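Proyecto Uddale: informe de avance, octubre
12/11/2020

¡Hola a todos en Skyrme! Os escribo con un poco de retraso (la imprenta, otra vez), pero con bastantes buenas noticias sobre la catalogación de la biblioteca de cine.

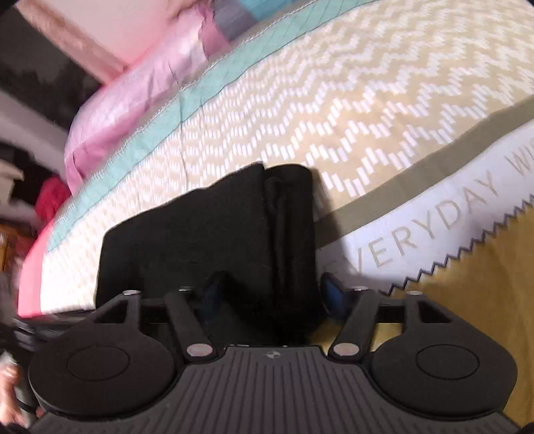
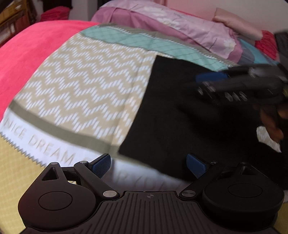
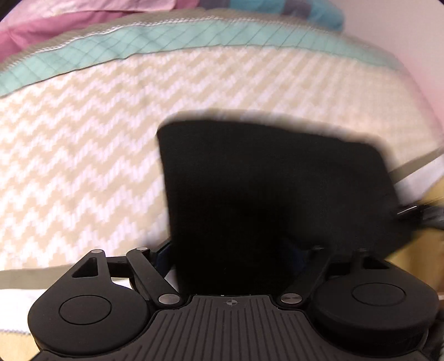
Ya llevamos 661 fichas cerradas de las 932 que tiene el fondo, y estoy contentísima con el ritmo. Lo más lento siguen siendo las novelizaciones de cine mudo: casi todas vienen con la sobrecubierta rozada, muchas sin fecha de edición, y hay que cotejarlas una a una con el repertorio de Ano. De esas he dejado 79 en revisión, porque no me fío de las atribuciones antiguas.

La serie Brando fue una alegría: salieron 60 ejemplares con los fotogramas completos, ¡y dos con el folleto de estreno dentro! El lomo de varios está muy tocado, eso sí, y convendría encargar fundas de conservación antes de moverlos.

Del presupuesto queda lo justo para terminar las fichas, pero no para las fundas. ¿Podríais mirarlo en la próxima reunión? Os mando el detalle de gastos aparte en cuanto me llegue la factura del papel.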